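4.2 Putting the small rakes away

Of all the object sets in our tidying study, the children's garden tools turned out to be the one we enjoyed most. They look so simple! A rake has a handle and a head, and anyone who has cleaned up after a toddler group would guess that sorting them is quick work. But the heads are wide for their length, the tines catch on one another, and two rakes dropped into the same tray will rarely lie flat. We recorded 300 tidying rounds with this set, and 210 of them ended with at least one pair of handles crossed.

We looked at two ways of storing the tools. In the first, called the row, rakes are laid side by side along the back wall. In the second, called the tray, they go into a shallow tray next to the row. Most rounds mixed the two, and that mix gave us the richest material — a half-finished tidy shows far more about where things want to go than a neat one does. Yuzhen Lü suggested early on that we leave the colors mixed as well, and we are very glad she did. Handles and heads that differ in color make it much easier to tell which rake is which when several overlap.

Figure 5 shows the row and the tray both in use, with more rakes still out on the floor.

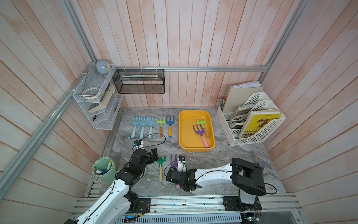
Page last changed: 9/12/26

Figure 5. Children's rakes in a row at the back and in the yellow tray, where a purple rake and a lime-green rake lie crossed.

Crossing in the tray matters because it uses up space fast. Two rakes laid diagonally leave only thin corners for a third, while the row simply grows longer. We return to this in the next section, where Shengli Du's spacing measure is applied to both layouts.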